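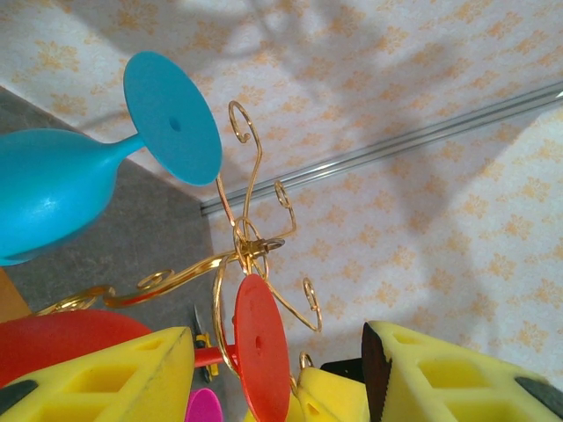

Community > Automation > Cells and Work Areas > Rules and good practice

3 min read

Topics New posts Unanswered Members Sign in

Written rules for a bench where the arm handles household items?

Posted by tmarrow_46

We are a small shop and we run one arm on a bench. It picks up plastic cups and goblets, puts them on wire racks, takes them off again. No fence. The gripper is a two-finger type with gripping pads. Until now the rules have been whatever the person on shift thinks is sensible, and I have been asked to write them down before a customer from Werndale visits in November.

What I have so far: nobody reaches in while the arm is live, speed is capped at 200 mm/s when a person is at the bench, and the stop button is tested at the start of each shift. I am less sure about the rest. Do you write rules for what can be left lying on the work surface? People put small hand tools down next to the rack and forget them. Also, is a collaborative arm covered by its own paperwork, or do I need a risk assessment for the whole bench?

Evangelia Sotiropoulos

Second part first. You need an assessment for the whole bench. The arm maker's documents cover the arm. They do not cover your gripper, your rack, your goblets or the way your people stand. ISO 10218 has a part for the robot and a part for the system it goes into, and ISO/TS 15066 is the one to read for people and arms sharing a space. Buy them or borrow them, and read the clauses on hand guiding and on contact before you decide the 200 is low enough. A slow arm can still pinch a finger against something fixed.

Your rack is the thing I would look at hardest. A wire rack with curled hooks and scrolls has a lot of places to trap a glove, a sleeve or a gripper finger. Round plastic stems roll, too. If a goblet is lying on its side the arm may come in low, and low is where the pinch points are.

On the work surface, yes, write it down. We had this at Hirgate and the rule we ended up with was short:

Anything on the surface that is not in the task sheet comes off before the arm is enabled. Hand tools go back in the tray. The person who enables the arm is the person who checks.

The last line did more than the other two. Before that, each shift assumed the other one had looked.

Also put in a rule for gripper fingers. Look at the pads and the finger tips at the start of the shift along with the stop button. Scuffs on the outside of a finger are normal wear and we leave them. A pad that is lifting or has lost teeth gets changed, and the change goes in the log with the finger's number. After a change, run 30 cycles at reduced speed with nobody inside the marked line.

One more – decide who is allowed to change the speed cap and put the name on the sheet. If the setting is open to everyone it will creep up.

gkl_bench

We just use common sense here and never had a problem. Tape on the floor and a sign. If it bumps you it stops.

pdorsey

I wouldn't rely on the stop-on-bump alone. It depends on force limits somebody set, and those should be measured on your bench with your gripper on. We rented a gauge from Gkikas and two of our contact points were over what we had assumed.

For the sheet itself, keep it to one page and hang it at the bench. Ours was 46 lines at first and people signed it without reading. Things I would add to the list above:

Cover for lighting if you use a camera to find parts. Direct sun across the bench moves during the day, and bright glints off polished metal can throw off the detection. We close the blind before a run.

Say what to do with a dropped item. Ours is stop, disable, pick it up, enable again.

Date the sheet and put a version on it. We keep old copies in Flonum but a binder works fine.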